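## 6. Démonstration devant des visiteurs

Ce chapitre s'adresse à la personne qui tient le poste lors d'une journée portes ouvertes. Il suppose que la cellule Deretti est déjà installée (chapitre 3) et que le programme « service du thé » a été chargé depuis le pupitre Zerach. La brochure commerciale promet une démonstration « prête en quelques minutes ». Prévoyez 45 minutes, et davantage si la table a été déplacée.

### 6.1 Avant l'ouverture

1. Mettez l'armoire sous tension et attendez la fin de l'autotest. Le code 554 apparaît souvent au premier démarrage de la journée. La notice Zerach le classe comme « informatif » ; acquittez-le une fois. S'il revient, ne lancez pas la démonstration.
2. Vérifiez au toucher que les câbles du poignet suivent le bras sans tirer. Faites-le bras à l'arrêt, arrêt d'urgence enfoncé.
3. Exécutez le cycle complet à vide, à 25 % de la vitesse nominale. Le mode « fluide » proposé par défaut donne un geste plus flatteur et des éclaboussures.
4. Remplissez la théière avec environ 200 ml de thé tiède. Jamais de thé brûlant, même si un visiteur le réclame pour faire vrai.

> **Attention.** La détection de contact n'est pas un dispositif de sécurité pour le public. Maintenez la barrière fermée pendant tout le cycle, quoi qu'en dise l'argumentaire sur la « collaboration naturelle ».

### 6.2 Déroulement du service

1. Placez les deux tasses côte à côte, puis retirez les mains de la zone avant d'appuyer sur Départ.
2. Laissez le bras saisir la théière. N'aidez pas la pince : une anse mal prise se corrige en relançant le cycle.
3. Surveillez l'inclinaison au-dessus des tasses. Le programme rejoue une trajectoire enregistrée et ne mesure pas le niveau du liquide. Une tasse déplacée de quelques centimètres sera servie à côté, avec la même assurance.
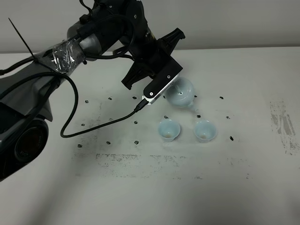
4. Attendez le retour en position de repos et le voyant fixe avant d'ouvrir la barrière.
5. Videz et rincez les tasses entre deux groupes. Le thé servi par le robot n'est pas destiné à être bu.

### 6.3 Ce qu'il convient de dire

Le texte d'accueil fourni par Chatzigeorgiou parle d'un robot qui « comprend l'hospitalité ». Nous conseillons de s'en tenir au fonctionnement : une trajectoire apprise, des objets posés à un endroit prévu, un opérateur qui surveille. À la question du taux de réussite, répondez avec le relevé de votre propre cellule. Celui de la salle Hiraneck a été établi sur une autre table, sans public, et nous n'avons pas pu le reproduire.

Remarque : si un cycle échoue devant les visiteurs, appuyez sur Pause, remettez la théière en place et recommencez depuis l'étape 1 du point 6.2. Notez l'échec dans le journal de cellule avant le groupe suivant.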